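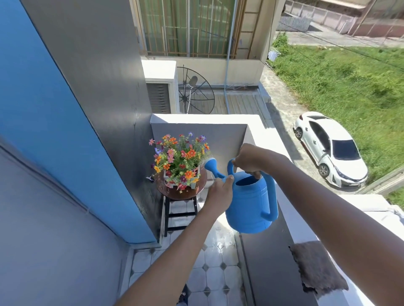
파드사이드 레지던스 입주자 모임 회의록
안건: 발코니 화분 물주기와 배수, 공용 물품

일시: 10/14/22 저녁 7시
장소: 1층 공용실
참석: 로레다나 그라소(진행), 아프로자 사하(기록), 2층·3층·4층 입주자
결석: 5층 (사전 연락 있음)

1. 지난 회의록 확인
8월 회의록을 낭독 없이 승인함. 다만 3층에서 "배수 문제 해결됨"이라는 문장에 이의를 제기함. 무엇을 근거로 해결됐다고 적었는지 물었고, 답할 수 있는 사람이 없었음. 해당 문장을 "배수 문제 논의함"으로 고침. 기록자도 이쪽이 맞다고 봄.

2. 발코니 물주기
2층에서 위층이 화분에 물을 준 뒤 난간 쪽으로 물이 떨어진다고 다시 말함. 8월에도 같은 이야기가 나왔음. 4층은 물뿌리개로만 주고 호스는 쓰지 않는다고 답함. 2층은 물뿌리개냐 호스냐보다 한 번에 붓는 양이 문제라고 함.

그라소 씨가 요일제를 제안함. 층마다 물 주는 요일을 정하고 현관에 표를 붙이는 방식. 이에 대한 의견은 다음과 같음.
3층: 여름에 흙이 마르는데 정해진 날까지 기다릴 사람이 있겠는가. 표는 붙여도 지켜지지 않을 것.
4층: 작은 화분은 어차피 자주 줘야 함. 요일보다 시간대를 정하자.
2층: 시간대를 정하면 적어도 빨래는 피해서 널 수 있음.
요일제는 찬성이 적어 채택하지 않음. 시간대는 오전 9시 이전으로 하고 다음 회의까지 시험해 보기로 함. 잘될지는 모르겠다는 의견이 둘 있었고, 요청에 따라 그대로 적음.

3. 바닥 물기와 꽃잎
물을 준 다음 발코니 타일에 고인 물은 각자 밀대로 닦기로 함. 떨어진 꽃잎은 배수구로 쓸어 넣지 말고 주워서 버릴 것. 3층은 작년에도 똑같은 결정을 했다고 지적함. 그때와 무엇이 달라지느냐는 질문에 그라소 씨는 이번에는 배수구 거름망을 같이 사자고 함.

거름망은 조모토라 제품과 리키드톤 제품 두 가지가 후보로 나옴. 리키드톤 쪽 안내지에 "꽃잎 완전 차단"이라고 되어 있는데, 사하가 안내지 말고 실물을 보고 정하자고 함. 하나씩만 사서 4층과 2층 발코니에 끼워 보고 비교함. 전체 구매는 그 뒤에 논의.

4. 화분 받침과 나무 스툴
화분을 나무 스툴에 올려 두는 집이 있음. 상판이 젖은 채로 오래 가면 뒤틀린다는 의견과, 야외용 칠을 하면 괜찮다는 의견이 갈림. 칠을 해 본 사람이 있는지 물었으나 없었음. 개인 물건이므로 모임에서 정할 일은 아니라고 정리하고, 화분 밑에 물받침을 까는 것만 권고로 남김.

난간 위에 화분을 올리지 말자는 데는 전원 동의. 난간 턱에 걸쳐 두는 천이나 깔개도 바람 부는 날에는 들여놓자는 말이 나왔음. 3층은 "바람 부는 날"의 기준이 없으면 소용없는 규칙이라고 함. 기준을 정하지 못해 권고로만 적음.

5. 외벽 물 얼룩
발코니 옆 콘크리트 벽에 짙은 물 얼룩이 있음. 와니가세카라 설비에서 방수 도장 견적을 보내왔는데, 시공 면적이 142제곱미터로 적혀 있음. 2층이 어디를 재면 그 면적이 나오는지 물음. 발코니 벽만 맡긴 것인데 외벽 전체를 넣은 것 아니냐는 의심이 있었고, 견적서에는 면적 내역이 없음. 보증 기간도 "장기"라고만 되어 있음.

얼룩의 원인이 물주기인지 빗물인지도 확인되지 않음. 그라소 씨는 원인이야 어떻든 칠은 해야 한다고 했고, 3층은 원인을 모르고 칠하면 같은 자리에 또 생긴다고 반대함. 결정을 미룸. 사하가 업체에 면적 내역과 보증 기간을 문서로 요청하고, 4층은 비 온 다음 날 얼룩을 살펴 적어 두기로 함.

6. 공용 물품 구입
공용 물뿌리개를 하나 사자는 제안. 살수꼭지가 달린 것이면 물이 덜 튄다는 것이 이유. 4층은 본인 것도 꼭지가 달려 있는데 2층 불만은 그대로라며 효과를 의심함. 2층은 꼭지보다 붓는 속도라고 다시 말함. 비용은 최대 30유로로 하고, 밀대를 먼저 산 뒤 남으면 물뿌리개를 사기로 함. 보관 장소는 1층 계단 밑. 지난번 공용 빗자루가 사라진 자리라는 말이 있었으나 다른 장소가 나오지 않음.

7. 기타
발코니 아래 잔디가 군데군데 누렇게 된 것에 대해 3층이 물었음. 관리업체는 계절 탓이라고 한 바 있음. 8월에는 더위 탓이라고 했으니 어느 쪽인지 다시 문의하기로 함. 담당 그라소.
진입로 주차는 시간이 모자라 다루지 못함.

담당 정리
그라소: 거름망 두 종류 구입, 밀대 구입, 잔디 문의
사하: 견적 면적 내역과 보증 기간 확인, 물주기 시간 안내문 작성
4층: 비 온 뒤 벽 얼룩 기록, 거름망 시험
2층: 거름망 시험, 물 떨어진 날짜와 시각 메모

다음 회의는 견적 회신이 온 뒤에 잡음. 회신이 오지 않을 경우 언제까지 기다릴지는 정하지 않았음.

기록: 아프로자 사하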